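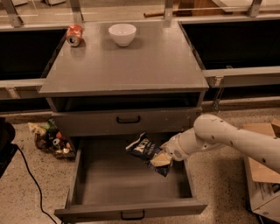 **FOR IMMEDIATE RELEASE**

Sarnavport, Mar 20, 2019

# Rilix brings out the Litel, a low drawer cabinet for break rooms and shared kitchens

Rilix, the Sarnavport furniture maker, has added a low wooden cabinet to its range for workplaces. The Litel has a flat top, an open shelf running the full width, and 2 drawers below it. It comes in grey with black U-shaped handles and goes on sale to trade buyers at the end of March.

The cabinet is meant for the corner where people leave their bags of crisps, cans of drink and bowls. In many small offices these end up on top of a fridge or on the nearest desk. The Litel gives them a place of their own at a height that can be reached from a chair.

Both drawers are shallow. Rilix tried a deeper version first and dropped it after testers kept losing packets at the bottom under other packets. In the finished model the sides are low and the base is flat, so a bag of crisps can lie on its back with the label showing.

"We asked people what they kept at work and most of it was snacks," said Adaeze Osagie, head of product at Rilix. "They wanted to open a drawer and see what was left. They also wanted somewhere to put a bowl down while they did it, so the top stays plain – no rail, no lip, nothing to catch crumbs."

The open shelf sits between the top and the upper drawer. It has no door. Rilix expects most buyers to use it for trays, plates or paper towels, although one test office filled it with board games and has asked to keep it that way.

The Litel was tried out in 4 workplaces in Sarnavport over the winter. The longest trial was at Igwe, a printing firm on the harbour road, where the cabinet stood in the staff room beside the sink.

"Before this we had a cardboard box for the crisps and the washing-up bowl for everything else," said Olumide Briggs, office manager at Igwe. "Now the crisps go in the bottom drawer and the clean bowls go on top. People still leave their empty cans on it. I have put up a sign."

Testers at Igwe asked for a handle that could be pulled with a full hand or with two fingers while holding a mug. The first samples had a small round knob. The handle now fitted is mounted at the centre of each drawer front, and the same part is used on both, which keeps spares simple. Fixings are supplied in the box along with one spare handle.

The top has a smooth, matt finish and should be wiped with a damp cloth. Sticky spills from cans should be cleaned up the same day. Rilix does not recommend scouring pads or bleach on any part of the cabinet.

The Litel is delivered flat and takes one person an evening to put together, or two people rather less. Drawers are packed already built. The first production run is 1,967 cabinets, and 2,281 spare handles have been made to go with it. A second run will be decided on after the summer.

Trade customers can order from the Rilix showroom in Sarnavport or through their usual sales contact. Samples of the grey finish are free on request. Other colours are not planned for this year.

**About Rilix**

Rilix designs and makes storage furniture for offices, schools and shared kitchens. Its workshop and showroom are both in Sarnavport.

**Press contact**

Adaeze Osagie, Rilix, Sarnavport. Loan cabinets are available to trade magazines for up to a fortnight – please say whether you have a lift.

ENDS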